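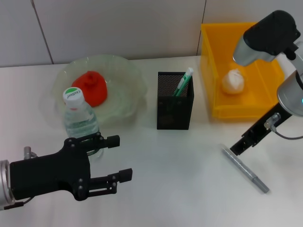

Both arms at the table, silver pen at right.

Right arm stops dead just above the table when picking up a pen, left arm carries on regardless

Posted by drundwood78 in Arms and Grippers

Two-arm setup, Drotitley controller, running a tidy-the-table routine. The right arm comes down for a pen lying flat and the controller throws a contact stop. It has done this 11 times since lunch. Sometimes the pen gets a nudge first, as a kind of courtesy.

The part that worries me is the left arm. It doesn't stop. It finishes whatever it was doing, and if that involves a bottle of water, I get to stand there with a cloth and watch. I was under the impression that a stop was a stop.

Things I have tried: restarting the controller, slower approach, a different pen, restarting the controller while frowning. The log has 1,852 lines in it and most of them say "OK." Bigger things with some height to them give me no trouble. Is this the gripper, the table height, or me?

Skirholm

It's the table height. It is always the table height. Your arm thinks the table is a little lower than it is, so on anything tall you get away with it, and on a pen the fingertips run into the surface before they get there. Re-teach the surface with the fingers you have on now. If you swapped fingertips and kept the old tool length, congratulations, we have all done it.

Also check that the table is level. Touch off at all 4 corners instead of one spot in the middle.

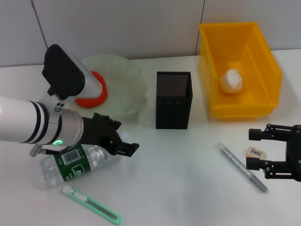 2 min read

Gray pen on the right, bottle lying on its side under the left gripper. Flat stuff like that eraser will give you the same grief as the pen, and so will the box cutter. Which brings me to the box cutter. Please take it off the table until your stops work. An arm that ignores its partner's fault should not be within reach of a blade, even one in a cheerful mint green.

guo_bench_notes

Had this, fixed it by turning the contact threshold up until it stopped complaining. Works great.

Skirholm

Please don't do that. The arm will still press into the table, you just won't hear about it until a finger bends.

old_drotitley_hand

The answer above about height is right for the pen. The left arm is a separate problem and the one I'd fix first.

On these controllers each arm has its own stop group, and out of the box the groups aren't linked. A contact stop on one arm is treated as that arm's private misfortune. Look under Safety, then Groups, and put both arms in the same one. Then test it: nothing on the table, speed down, hands clear, and trigger a stop on each side in turn. Both arms should halt both times. Press the physical E-stop as well while you're there. If either arm keeps moving, power the whole thing down and call support before running it again.

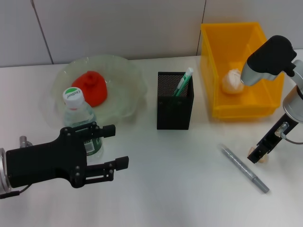

Page 1 of 2

For the pen, bring the right arm down to about where you see it here, with the tip just off the table, and compare the real gap with the height on the controller's screen. If the screen says you have plenty of room and your eyes disagree, believe your eyes.

And use an empty bottle for testing. Water and gripper wiring have never got along.

drundwood78

Stop groups weren't linked. They are now, and both arms halt together, which is oddly touching. Tool length was left over from the previous fingertips, so yes, congratulations to me. Box cutter is in a drawer. Still need to do the corners.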